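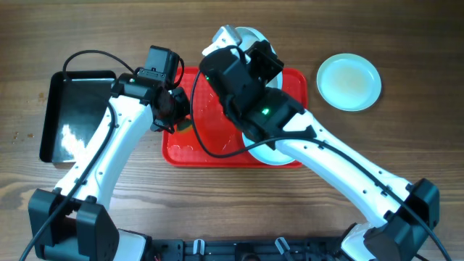
Why I still pay monthly for my server

Every few weeks somebody writes to me and asks if I will make an alert for yearly server deals. I always answer no, and I want to explain it once in a longer form, so next time I can send only the link.

I rent two small virtual servers. One is with Hadonell and the other is with Vondance. Both are billed by the month. If I moved both to a yearly plan, I would save 97 dollars a year. It is real money, and I do not want to pretend it is nothing. But I think the yearly plan is a bad product for most people who run a small site, and I think the hosting companies know this very well.

The first problem is that you buy in February and you find out in June. A server on a new machine is always fast. The neighbors have not moved in yet. You run your benchmark on the first evening, the disk numbers are beautiful, and you post them in the forum where everybody congratulates you. After some months the machine is full and your database needs four seconds to answer a simple question. With a monthly plan you leave. With a yearly plan you open a ticket, and the ticket is answered by a person who asks you to restart the server.

My friend Eetu Keskinen does not agree with me. He has bought only yearly plans for a long time, and he has 14 of them now. He says the price is so low that he can throw one away if it is bad and still be ahead. I made the calculation with him one evening, and his total was 461 dollars a year. For this money he could have two very good servers with daily backups. Eetu uses three of the 14. The others are, in his words, for testing. I asked him what he tests and he said that he tests servers.

I am not laughing at him, I had the same habit before. It begins with the refund rule. Most of the cheap offers say that you can get your money back in the first days, but only as credit, and the credit can be spent only in the same shop. So when the first server is not good, you take a second one from the same company, and now you are a customer with history. When the renewal email comes, you pay again, only to keep the low price that is not sold anymore. I kept one such server in the Biltthorpe location for two years. It had nothing on it except a monitoring script, and the script was watching if the server was up.

Kálmán Halász wrote under my last post that monthly customers are treated worse, that they get the old machines and the slow support. Maybe it is like this in some companies. I have never seen proof in either direction. What I can say is that when Vondance had the long network failure in the winter, I received my credit without asking for it, and the yearly customers in the same thread had to send a form.

There are cases where I would pay for a year. A mail server is one. You do not want to move your mail - a clean address takes a long time to earn and one afternoon to lose. A secondary DNS server is another, it needs almost nothing and it can sit there quietly. Njål Bråten keeps his in Vik on the smallest yearly plan and I think he is right.

But for a site which is growing, or which may be dead by autumn, please take the monthly plan first. Stay three months. Write down the disk speed on the first day and again on the last one, at the same hour, in the evening when the neighbors are home. If the numbers are still fine and the support has answered you at least one time like a human being, then take the year and enjoy the discount.

The stock alerts on my page will stay for monthly plans only. If you want to build the other kind, the providers' order pages are public and you do not need my permission.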